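Clososside 갤러리: 무늬 타일 바닥과 진회색 천
글·정리 Vija Jankauskaitė / 2022년 9월 16일

본 페이지는 Clososside 1층 타일 바닥과 그 위에서 쓰는 진회색 천에 관한 기록이다.

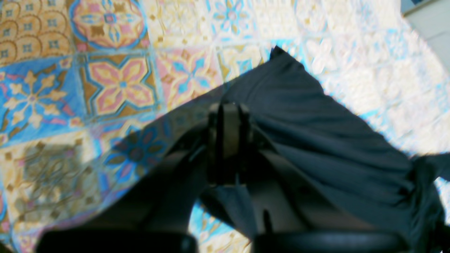

대상 공간은 벽지나 가구보다 바닥의 색이 강하다. 직물을 무채색으로 통일한 것은 작년 개보수 때의 결정이며, 당시 색상표는 Sarmīte Avotiņš가 작성했다. 후보는 흰색, 연회색, 진회색이었다. 흰색은 타일의 흰 부분과 구분이 되지 않아 제외했고, 연회색은 줄눈 얼룩이 옮겨 묻었을 때 눈에 띄어 제외했다. 아래에 바닥과 천의 사양, 개는 순서, 세탁 조건, 보관 방법을 항목별로 적는다. 각 항목은 현장 카드에 붙은 설명문을 옮긴 것이며, 카드 번호 순서를 그대로 따랐다.

바닥

1. 타일 재질
도기질이 아닌 자기질 세라믹 타일. 유약 면이 매끈하여 직물이 잘 걸리지 않는다. 모서리가 깨진 타일 위로는 천을 끌지 않는다.

2. 무늬
여러 색의 무늬 타일을 섞어 깔았다. 청록 계열과 흰색이 들어간 타일은 조명에 따라 색이 옅게 보이므로 색 대조는 낮에 한다.

3. 시공
Pivetmont 현장에서 남은 물량을 인수하여 시공했다. 같은 무늬의 추가 구입은 불가능하다. 예비 타일 22장을 계단 밑 창고에 보관 중이다.

4. 줄눈
줄눈 폭 3mm. 색은 중간 회색. 8월에 출입구 쪽 줄눈을 다시 채웠고, 나머지 구간은 기존 상태를 유지했다.

5. 바닥 청소
중성 세제를 희석하여 닦고 맑은 물로 한 번 더 닦는다. 산성 세정제는 줄눈을 손상시키므로 사용 금지. 왁스도 쓰지 않는다. 왁스 성분이 천에 옮으면 세탁으로 잘 빠지지 않는다.

6. 건조 확인
물청소 후 줄눈 색이 원래대로 돌아오면 마른 것으로 본다. 줄눈이 진하게 보이는 동안에는 천을 내려놓지 않는다. 창을 닫아 둔 날은 건조 시간이 두 배 가까이 걸린다.

천

7. 색
무광 진회색. 실내등 아래에서는 검정에 가깝게 보인다. 검은색 직물과 함께 두면 혼동하기 쉬우므로 선반을 나누었다.

8. 규격
긴 변 180cm, 짧은 변 70cm. 세탁 후 수축분을 뺀 치수이며, 재단 치수는 별도 대장에 있다.

9. 공급처
Rathjen에서 원단으로 구입하여 재단과 가장자리 박음질은 내부에서 했다. 박음질은 Firouzeh Heydari가 맡았다. 실 색은 원단보다 한 단계 밝다.

10. 주름
접힌 자국보다 사선 주름이 다루기 어렵다. 한쪽 모서리만 잡아 올리면 무게가 반대편으로 쏠리면서 대각선 방향으로 길게 주름이 생긴다. 이 상태로 오래 두면 다림질 없이 펴지지 않는다.

11. 보풀
마찰이 잦은 중앙부에 먼저 생긴다. 보풀 제거기는 가장 약한 단계로 쓰고, 가장자리 박음질에서 손가락 두 마디 이상 떨어진 범위만 처리한다.

12. 먼지
진회색은 얼룩에는 강하고 밝은 먼지에는 약하다. 타일을 쓸기 전에 천을 펴면 흰 먼지가 그대로 붙는다. 쓸기, 닦기, 건조, 펴기 순으로 작업한다.

펴기와 개기

13. 모서리 찾기
뭉친 천은 가운데를 들지 말고 모서리부터 찾는다. 모서리 하나를 올린 뒤 가장자리를 따라 손을 옮기면 이웃한 모서리에 닿는다. 박음질 두께로 가장자리를 구분할 수 있다.

14. 들어 올리는 높이
완전히 펴기 전까지는 낮게 든다. 높이 들면 늘어진 부분이 안쪽으로 말려 처음부터 다시 해야 한다.

15. 펴기
두 모서리를 잡고 긴 변을 먼저 바닥에 맞춘다. 타일의 줄눈을 기준선으로 삼으면 자 없이도 변이 곧게 놓인다. 줄눈과 변이 어긋나면 한쪽을 당기지 말고 천 전체를 들어 다시 놓는다. 당겨서 맞추면 올이 비틀린다.

16. 쓸어내기
손바닥으로 중앙에서 바깥쪽으로 민다. 사선 주름은 주름과 직각 방향으로 밀어야 풀린다. 같은 방향으로 밀면 주름이 끝까지 따라간다.

17. 첫 번째 접기
긴 변을 반으로 접는다. 모서리끼리 먼저 맞추고 접힌 선은 나중에 누른다. 무늬 바닥 위에서는 어두운 천의 윤곽이 뚜렷하여 어긋난 정도를 바로 확인할 수 있다. Tin-yau Chang은 이 작업을 탁자보다 바닥에서 하는 쪽을 선호한다. 탁자 폭이 모자라면 늘어진 쪽의 무게 때문에 천이 흘러내린다.

18. 두 번째 접기
같은 방향으로 한 번 더 반으로 접는다. 이 단계에서 두께 차이가 느껴지면 안쪽에 주름이 있는 것이므로 한 단계 되돌린다.

19. 마지막 접기
짧은 변을 반으로 접고 접힌 면이 앞을 향하게 둔다. 표면에 남은 먼지는 점착 롤러로 제거한다. 젖은 수건은 자국이 남으므로 쓰지 않는다.

세탁과 보관

20. 세탁
찬물, 약한 탈수. 세제는 Rotell 액체형을 정량의 절반만 넣는다. 분말 세제는 진회색 표면에 흰 잔여물을 남긴 적이 있어 사용을 중단했다. 밝은색 수건과 함께 돌리지 않는다.

21. 건조
그늘에서 널어 말린다. 건조대의 봉 자국은 반쯤 말랐을 때 위치를 바꾸면 남지 않는다. 회전식 건조기는 수축 때문에 쓰지 않는다. 직사광선에 계속 노출한 초기 시험편은 갈색 쪽으로 변색되었다.

22. 다림질
뒷면에서 중간 온도로 한다. 앞면을 직접 다리면 눌린 자리가 번들거려 무광 표면과 차이가 난다. 부득이하게 앞면을 다릴 때는 얇은 면포를 덧댄다.

23. 보관
접은 천은 눕혀서 쌓는다. 세워 두면 접힌 선이 아래로 처진다. 선반 칸 배치는 Edgars Lūse가 정했으며, 자주 쓰는 것이 허리 높이에 온다. 칸마다 규격과 마지막 세탁 월을 적은 표를 붙인다.

24. 교체 기준
박음질이 풀려 올이 나온 것, 중앙부가 비쳐 보이는 것은 사용을 중지하고 걸레용으로 돌린다. 색 빠짐만으로는 교체하지 않는다. 같은 원단을 다시 주문할 경우 염색 번호에 따라 색이 달라질 수 있으므로, 자투리 견본을 동봉하여 대조를 요청한다.

예비 타일의 위치와 재단 대장은 1층 관리함에 있다. 카드 4번의 줄눈 보수 범위는 창가 구간 작업이 끝나는 대로 고쳐 싣는다.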